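**Grant application as a student venture: do we have to choose one category only?**

Banafsheh Rahimi

Hello everyone. I am in the last year of my business degree and with two classmates I started a small social enterprise called Nostcombe. We collect used school supplies and toys from families, sort them, and pass them on to after-school clubs. Until September we had passed on 612 parcels.

Now we want to apply for the Leone student fund. The form asks us to pick "student-led project" or "early venture". We are still students, but we have also registered as a non-profit and we have an income of $1,790 from small service fees. The closing date is 2nd October. Can we apply in both categories, and does the income put us out of the first one?

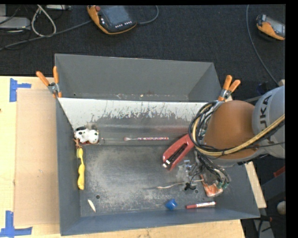 I have also read the guide two times and I could not find a rule on who must sign. My supervisor is on leave and I would not like to bother her if it is not necessary.

Thank you in advance for any help.

**Grethe Oddsson**

I applied last year with a repair project, so I can tell you how it was for us. You may send one application only. If you send two, they keep the first and drop the other without writing to you.

The income is not a problem in the student category, provided that none of it was paid to the founders as wages. We had $393 at that time and they only asked for a simple page showing where it was spent. I would choose student-led. The early venture form wants a three-year budget, and it took my friends at Vutance many evenings to finish theirs.

For the signature, any staff member of your faculty may sign. Ours was signed by the program office in one afternoon.

**Parviz Shirazi**

just pick venture, looks more serious on paper

**Kirsty Semple**

I agree with Grethe, but please check the part about registration. In my year the organization had to be less than two years old on the closing date, and they asked for the certificate. Scan it in colour, as my grey copy was sent back to me. Also keep your summary short. The box stops at 312 words and it cuts the rest without any warning.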